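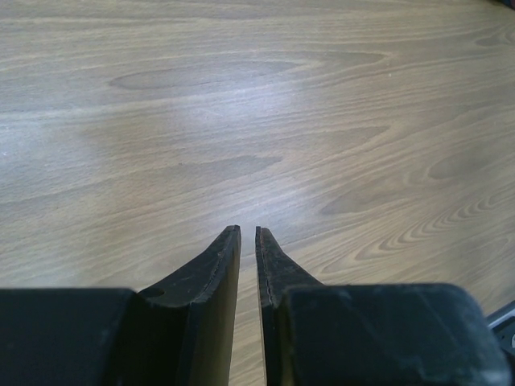
Robot arms take over the sorting bench at Clarkach returns depot

Staff at the Clarkach returns depot in Stakstead are getting used to new duties after two robot arms took over most of the sorting of small items that customers send back.

The arms went into daily use in October. They pick up small boxed goods, turn them so that the label can be read and put them into one of several trays for restocking, repair or recycling. The work used to be done by hand at a long bench by a team of 12, split between an early and a late shift.

The company says no one has lost a job. Four of the 12 have moved to the repair room, three now look after the arms, and the rest have stayed on the bench to deal with items the machines can't handle.

Sabina Herath, who ran the early shift on the bench and is now in charge of the robot area, said the change had been harder for some than for others.

"I've been here nine years and most of that was standing at the bench," she said. "You got to know the work with your hands. You could tell a box had something missing by the weight of it. Now I spend a lot of the morning looking at a screen, and I'm still not sure I like that part of it."

Each arm has a two-fingered gripper and a small camera that looks down past the fingers at the work surface. The fingers are soft enough to close on a carton without crushing it, and they are changed when the pads wear smooth. Staff do this themselves, with a hex key, at the start of the shift.

The software was supplied by Hrynyshyn, which also trained the three operators. Training lasted two weeks and was held on site during working hours. People from the late shift were paid extra to come in during the day, after a complaint that the first timetable suited only those on earlies.

Clarkach said the depot handled 1366 small items on its busiest day since the arms were brought in. Of those, 367 were passed to staff because the arm could not read the label, could not get a grip or was not sure what it was looking at. In the first week of trials the arms managed 764 items on their best day, and a much larger share had to be finished by hand.

Soft packaging is still the main problem. Padded envelopes fold when the fingers close, and clear plastic bags are often missed by the camera. Anything with a loose lid goes straight to the bench. So do items that arrive with a handwritten note from the customer, which the old team always read and the new system can't.

Herath said the notes had caused an argument early on. For the first few days they were going into the recycling tray with the outer packaging.

"People write down what's wrong with the thing," she said. "They'll say it only does it when it's warm, or the button sticks. The repair room needs that. We asked for it to be changed and it was changed, but we had to ask twice."

A member of staff now opens every parcel and takes out any paperwork before the contents go to the arms. The company had at first planned for that step to be automated as well. It has no date for doing so.

The layout of the room has changed too. Part of the old bench was taken out to make room for the arms, and the area around them is fenced at waist height with a gate that stops both machines when it is opened. Some staff complained that the gate made the walk to the canteen longer. A second way through has been made along the back wall.

Noise was another worry before the arms arrived, but those who work near them say the conveyor is louder. The radio, switched off during the trials so that operators could hear the warning tone, is back on. The tone has been made higher to carry over it.

The bench team used to swap places every hour to rest their wrists and shoulders. Those still sorting by hand say they do less lifting than before but get only awkward items, one after another, and that this is tiring in a different way. After talks with staff the depot has brought back the hourly swap, with people moving between opening parcels, the bench and the robot area.

Not everyone wants to take a turn with the machines. Two members of the team have asked to stay on the bench full time and the company has agreed to that until the spring, when the rota will be looked at again.

Pay has been the most difficult point. The three operators received a rise when they finished their training. Those who now cover the robot area for an hour or two each day did not, although they do some of the same tasks, such as clearing a jam and restarting an arm. Staff have asked for an hourly top-up for that time. Clarkach said it was considering the request and would reply before the end of the year.

In the repair room, the four people who moved over are learning to test and mend small kitchen appliances, most of them made under the Gorkik name. The room had been short of staff for some time and had a backlog of shelves waiting to be looked at. The company said the backlog was coming down. It did not give a figure.

One of those who moved said she missed working with the others but would not go back.

"On the bench you never found out what happened to anything," she said. "You put it in a tray and it went. In here I get to see it working again, or I find out why it won't."

Herath said she had been asked by friends whether she was training her own replacement. She said she did not think so, but that she understood why they asked.

"The arms stop a lot more than people imagine," she said. "A label's come off, or a box is upside down and taped all the way round. Somebody has to go in and sort it out, and it has to be somebody who knows what a return looks like. What I've told the managers is that you need to keep enough of us who know the job by hand. If you only have people who know the screen, you're stuck the first time it all goes off."

The arms have been out of action for a full shift once since October, after a fault in the network. The late team sorted by hand until it was put right and finished an hour behind.

Clarkach has another depot doing the same kind of work and is expected to decide in the new year whether to fit arms there. Staff from that site have already been to Stakstead to watch a morning shift and talk to the operators. Herath said most of their questions were about the rota and the pay.

New starters at Stakstead will still spend their first month on the hand bench before they are allowed to work in the robot area. The depot has two vacancies on the late shift, both of them for parcel opening and bench work.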